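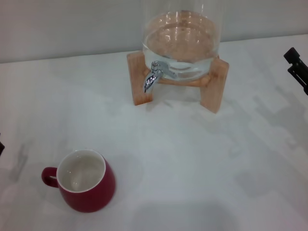

Troltach 進捗報告書(第4期)
提出日:2021-01-30
提出先:Fliravmont 研究助成担当 Lejla Mladenović 様
作成:Nic Aodha 制御ソフトウェア班 Vasilis Georgiou

1. 対象期間の作業範囲
当期は、透明容器を含む卓上環境での認識と、給水操作の計画系を対象とした。課題は、ガラス製ディスペンサーの注ぎ口の下へマグカップを移動し、レバーを操作し、規定量で閉じるまでの一連の動作である。ハードウェアの変更は行っていない。

2. 認識
深度値はガラス面および金属製の注ぎ口で欠損が多く、前期の点群照合では姿勢推定が安定しなかった。当期は容器本体の照合をやめ、木製スタンドの輪郭から基準座標を求め、注ぎ口先端の位置を既知のオフセットで算出する方式に変更した。カップは開口部の縁を楕円で近似し、取っ手の向きを別の分類器で求める。
白い天板に落ちるアームの影は、領域分割で物体の一部と誤って判定されることがあった。関節角から影の範囲を予測してマスクする処理を追加し、単体試験を終えた。照明位置は手入力の設定値に依存しており、自動校正は未着手である。
水面の検出は、ガラスの反射と水面の線を区別できない場合がある。現状では複数時刻の結果を統合しているが、注水中の遅延が大きい。

3. 計画・制御
動作計画器に、把持後のカップの傾き制約と、スタンド脚部に対する離隔制約を追加した。レバー操作は位置制御からインピーダンス制御へ切り替えた。接触判定のしきい値は設定ファイルへ移し、再ビルドなしで変更できる。
左右両腕の同時計画は、探索時間の上限を超える事例が残る。暫定措置として片腕ずつ逐次に計画している。

4. 評価
Hadanstead の試験室で319回の試行を記録した。うち11回は通信断により途中終了したため、評価から除外している。失敗の分類作業は継続中で、現時点では取っ手の向きの誤判定と、レバーの戻し不足が主な項目である。成功率は分類完了後に報告する。
再生試験用には100試行を抽出し、認識部の変更ごとに自動で実行する構成とした。

5. 課題および変更申請
(1)影マスク処理により認識周期が低下した。GPU側への移植を次期の作業に加える。
(2)ログ形式の変更に伴い、旧形式の記録は変換が必要である。変換ツールは作成済みだが、力覚データの時刻補正に不具合が残る。
(3)両腕計画の納期を4月末へ変更したい。予算総額の変更は伴わない。承認をお願いする。

6. 次期の予定
水面検出の遅延削減、両腕計画の探索時間短縮、失敗分類の完了を予定する。設定ファイルの仕様書は改訂版を次回報告に添付する。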